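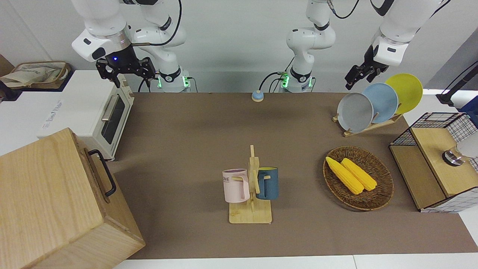
Tronescombe kitchen workspace, fixed camera view, with both arms above the work surface.

Trikard Tabletop Demonstrations
Data card, release 4
Last revised April 6, 2019

Summary
Trikard is a collection of 3,503 demonstrations of two-arm kitchen tasks, recorded at the Tronescombe site and maintained by the Wendt Laboratory. It is intended for training and testing policies that learn from human-guided examples.

Contents
The release covers 13 tasks. Objects include mugs on a wooden stand, plates in a rack, a wicker basket with corn, a toaster oven and a wooden cabinet. Each demonstration holds the fixed camera video, joint positions for both arms, gripper commands and a short written instruction.

Collection
Operators guided the arms remotely. Object positions were changed between demonstrations according to a printed schedule. Failed attempts were kept and are marked "incomplete" in the index – users who want successful runs only should filter on that field.

Splits
150 demonstrations are held out for testing. They should not be used for tuning.

Known limits
All recordings come from one room. "Left" and "right" in the instructions refer to the robot's own arms, which appear reversed in the fixed camera view. Joint readings from the February sessions were resampled.

Access
Files are read with the Drerkik loader, version 4 or later. Redistribution requires written permission from the Wendt Laboratory.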